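Hallway storage, part 4: the shoe rack

May 20, 2018

The bench with the lift-up lid is gone. It held plenty, but everything in it ended up in one heap and the lid had to be cleared of post before anyone could get at the heap. Its replacement is an open rack with wooden boards in a metal frame, two tiers, standing on the striped carpet against the wall.

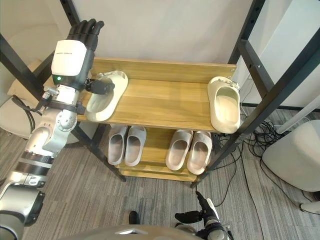 Assembly took one evening. The frame goes together first, finger-tight, and the boards are dropped in before anything is fully tightened. I did it in the wrong order and had to back off 16 bolts to get the lower board to seat. The instructions show the correct sequence on page 2, in a drawing small enough to miss. Marlene Girard, who has the same rack in her flat, tells me she made the same mistake.

Carpet is a poor base for any narrow frame. Ours rocked slightly for the first few days, then settled as the pile compressed under the feet. I checked it with a spirit level afterwards and left it alone. If it starts to lean again I will put a thin board under the feet.
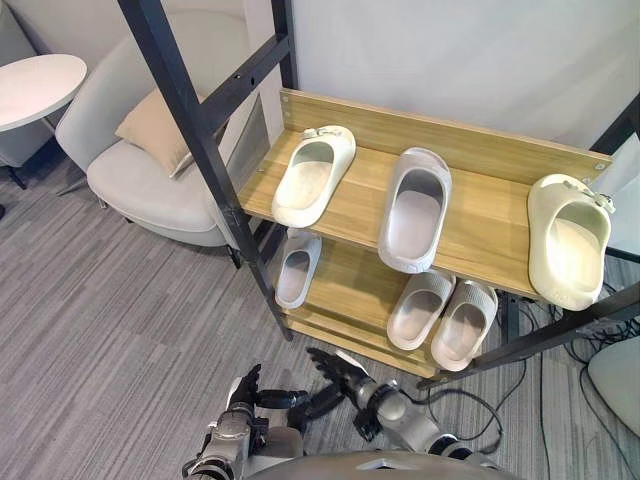 Allocation of space was the next question. Outdoor shoes stay in the porch, so the rack only has to deal with indoor footwear. The current arrangement puts the cream slides on the upper shelf and most of the grey ones below, with a lavender-grey one still up between the creams. I would like that one moved down with the others. Zihan Fu would like the whole thing sorted by owner instead, on the grounds that colour tells a guest nothing. We have agreed to leave it until June.

The raised plank behind the upper shelf is the part I would keep in any future design. A slipper pushed back too hard meets the plank and stays on the board. On the old open shelving in the porch they went over the rear edge regularly, and getting them out meant moving the shelving.

Still to do: a hook for the long shoehorn, and a decision about boots.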